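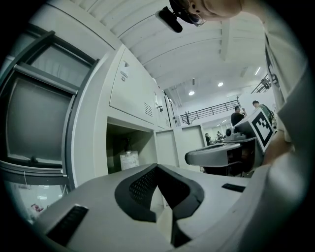

Fig. 1. Hand-held grippers, lockers behind.

Week 6, automation on the floor. Case: Restunlow, Toledo plant

- packing went from 109 jobs to 87, no layoffs, people left and werent replaced
- who teaches the machine? packers do, holding the gripper. New task, same pay grade (!!)
- Willis reading: skill moves, doesnt vanish. Agree?
- breaks now set by the line, biggest complaint

For Monday: 2 pages on teh pay question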